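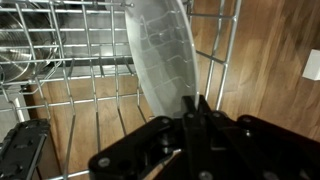 The dishwasher at the Mitton lab has never been switched on. The head of the group is a little touchy about this.

"Visitors always ask," she says. "It has had more plates put in it than any dishwasher in the country and it hasn't washed one."

Her group has spent most of the past year on a problem most households settle by shouting from the next room: which way the plates go, and how far apart. The result, written up in a paper posted on December 22, 2021, is a training method called Minon. It teaches a robot arm to rack dishes by having a person take them out.

The idea came from watching students run the usual kind of demonstration. A person steers the arm through a task, the arm records it, and after enough repeats it learns to copy. Loading a rack that way was miserable. People would creep up to the slot, miss the tines, back off and try again, and the arm learned all of it, including the dithering.

"We had a robot that hesitated beautifully," she says. "It had picked that up from us."

Unloading was another matter. Anyone can pull a plate out of a slot, because the plate begins exactly where it should end up. So the group recorded people guiding the arm through removals, played the motions in reverse and trained on those. They collected 300 removals and threw out the ones where the plate had slipped in the fingers, which left 285.

Playing a recording backwards sounds like a trick that ought to fail, and for a while it did. A plate lifted from a rack scrapes past the wire on its way up. Reverse the path and it scrapes on the way down, only now it catches. The fix was to let the arm give a little when it felt a push from the side. That took a postdoc most of the winter.

"He'd tell you it was a simple change," she says. "It was four lines of code. He wrote a lot of other lines first."

The plates themselves caused arguments. The see-through ones give cameras trouble, as the wires behind show through and the edge of the dish can get lost among them. Half the group wanted to stick coloured tape around the rims. She refused.

"Nobody at home is going to tape their dinnerware to help the robot. If it can't find the rim, that's our problem."

The camera sits at the wrist, close to the fingers, and she credits the close view with much of the improvement. In the final test of 300 placements, Minon got around nine in 10 plates standing in a slot without a person stepping in. The same arm trained on ordinary loading demonstrations managed a bit more than half.

She is quick with the caveats. It was one rack, always pulled out to the same spot. The plates were handed over by their edges, so the arm never had to pick one off a pile. Bowls were tried for 3 days and quietly dropped from the paper.

"A bowl can go in a rack in so many ways, and all of them look wrong," she says. "My own family hasn't reached agreement."

Has it changed how she does the dishes? She thinks about this longer than expected.

"I unload more slowly. I catch myself watching the plate come out and thinking, that's a nice clean path, we could use that. My partner says I should just put it in the cupboard."

Next up is a rack that hasn't been pulled out all the way, which she says is how every rack in every shared kitchen is found. Work on that begins in January. The group is also talking with Daher, a small appliance outfit, about trying other rack layouts, since the spacing of the tines differs more between models than she had imagined possible.

The recordings and code will be released under the project name Tultent once someone has gone through the audio. The microphones were left on for the early sessions, the ones with all the loading, and she would like a few of the comments taken out first.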